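**Skovness clear acrylic bin, tall version – three and a half stars**

I have paid 45 quid for a box. I'd like that on record before we go any further, as my wife has already mentioned it.

The Skovness is an open-topped acrylic box, taller than it is wide, and you can see straight through it. That is the whole list of features. The website managed 311 words on the subject, several of them "serene". I bought it for scrap paper, having grown tired of the old Barros wire thing, which let every small bit out through the sides and onto the carpet.
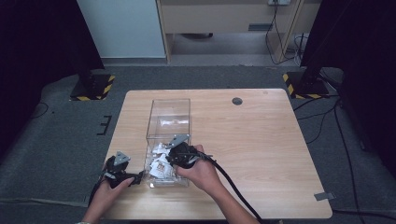 *The Skovness on the table, with crumpled paper in the bottom and plenty of room above it.*

It holds its paper well enough. Nothing escapes, and the walls are clear enough that you can spot the receipt you shouldn't have thrown away. Getting it back is another matter – the box is deep, and my forearm isn't narrow. I've started tipping the lot out, which rather defeats the object.

Fingerprints show by Tuesday however well you wipe it on Monday night. There's no lid, and Rokero do one with a lid for less, though theirs is frosted and looks like a shower door.

Would I buy it again? At half the price, yes.

Afshin Mirzaei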